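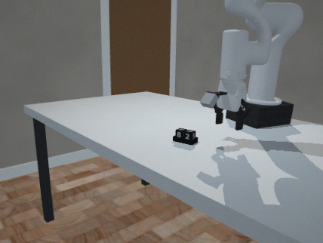
Robot arms for the home bench: what to check before you sign up for Netau

Filed under Workshop and Utility Room
11 shares

If you subscribe to the same sort of newsletters I do, you will have had the Netau leaflet by now. Netau is a small arm with a two-fingered gripper, hired out by Petek from their unit in Colbridge, and it is pitched at people with a workbench or a big kitchen table and too many fiddly jobs. The hire is £548 for the season. Before the arm itself turns up you get the planner, a program that draws a room with the arm in it and lets you try your jobs on screen.

I have had the planner since February and the real arm for part of that time, on my own bench in Zukthorpe. I came to it doubtful and I still am, but the planner has taught me some things about laying out a bench that are worth passing on whether you ever hire a robot or not.

Start with the job they give you

The starter job is a block calendar on a bare table, the sort with two cubes on a tray. In the planner the front reads 82, and the arm has to swap the cubes over so that it reads 28. You or I would do it while waiting for the kettle.

Try it all the same, and try it without the ready-made program. You will have to decide where the first cube goes while the second is moving. That means clear table next to the tray, enough for a cube and for the fingers that are going to let go of it. People put the tray where it looks nice and leave no landing space. The same goes for anything you do at a bench with one hand full, so leave a landing space to one side of the vice, the hob or the sewing machine, and keep it clear.

Go on to a second date, too. Swapping 82 for 28 only moves the cubes sideways. To get to the next date you have to turn one of them, and the arm has to put a cube down and pick it up again by another face. My first attempt at that ran to more steps than I had the patience to read. The leaflet has a line about "changing the date each morning". I would want to see that done for a month on a real shelf before I believed it.

Measure the reach from the pedestal

The leaflet shows reach as a circle. It is a circle with a hole in it, as the arm cannot comfortably work right up against its own pedestal. Cut a length of string to the figure in the manual, pin one end where the pedestal will stand and walk the other end round your table. Then put down the things you use most, inside the string and a good hand's breadth clear of the middle. Leave them there for a week before you pay anybody.

I found that my bench, which I think of as large, had most of its useful area outside the string. Moving the pedestal to one end helped with the tools and made the jars worse.

Look at the table legs

A robot on a pedestal is a weight at the end of a lever. The planner's table does not wobble, whatever you ask of it. Mine did. Put your palm on the far corner and lean. If the opposite corner lifts or the top creaks, see to that first. A folded beer mat under one foot will do for writing letters, but for this you want a proper adjustable foot or a wedge glued in place. Check the screws where the legs meet the top as well. Two of mine turned half a circle before they bit.

A trestle table is out, in my view, and I wish the leaflet said so.

Mind the light

The arm's camera has to find the edge of whatever it is picking up, and its own shadow gets in the way. You can see this in the planner by moving the lamp about, which I did for longer than I should have. Dark things on a pale, dull top are easy. Dark things lying in the shadow of the arm are less so. Shift the lamp so the shadow falls away from the working side, or use a second lamp opposite.

This is the best tip I had out of the whole business, and it applies to hand work just as well. If you are right-handed, the light wants to come from the left. A matt top is kinder than a gloss one. I covered my shiny bench with a sheet of plain lining paper held down with tape, and threading needles got easier the same afternoon.

Allow for soft and slippery things

Cubes have flat sides, which suits two fingers very well. My button tins are round, my tea towels are soft and the bag of pegs is both. Petek's list of suitable objects is honest enough if you read it to the bottom, where it says "rigid, dry, with two parallel faces". Go round your utility room with that in your head and count yourself lucky if you fill a tray.

Small square tubs with lids are the way round it. Decant your screws and washers into them and label the lid as well as the side. I have kept the tubs, and I would recommend them to anyone.

Don't trust a tidy room

The planner's room is a table, a wall and a door. Nothing leans against anything, and the door doesn't open on to the back of your chair. Mine does. Add your own clutter before you decide, and there is a tool for it under "Obstacles". Put in the lamp, the biscuit tin, the shelf above the bench at its true height. The shelf was what finished my plan, as the arm's elbow comes up a good deal higher than its fingers when it reaches back.

Is it worth £548?

For a household, I can't see it. Tâm Đoàn at Petek told me by email that most hirers are "learning what automation can do for them", and I dare say they are, but that is a hobby and should be priced and sold as one. For someone with a small trade, putting the same square thing in the same square hole many times over, it might earn its keep. Ask for the planner alone first. Petek will let you have it on its own if you ring up, though there is no button for it on the order page.

Ask also who pays for collection if you send the arm back early. I had to ask twice.

Ruth Cuervo

Reader comments

Zdenka Dervishi
The lining paper is a good idea, I used the back of old wallpaper and it lies flatter. Does the planner run on an old laptop? Mine struggles with the shopping.

Ruth Cuervo
It ran on mine with the fan going full blast. Turn the shadows off once you have sorted your lamp out.

Hipólito Vergara
You're a bit hard on it. I hire one for packing soap (bars, all the same size, boxed) and it plods along quite happily while I do the labels. Took a good while to set up and I would never use it in the kitchen. Agree about the shelf, I took mine down.

Amra Pavlović
My grandson did the calendar job in the planner and then asked why we couldn't just turn the blocks ourselves. I had no answer for him. Have ordered the little tubs.

We use cookies to remember your settings and to see which pages are read. By carrying on you accept this. Manage cookies

Get the Workshop and Utility Room newsletter by email. Unsubscribe whenever you like.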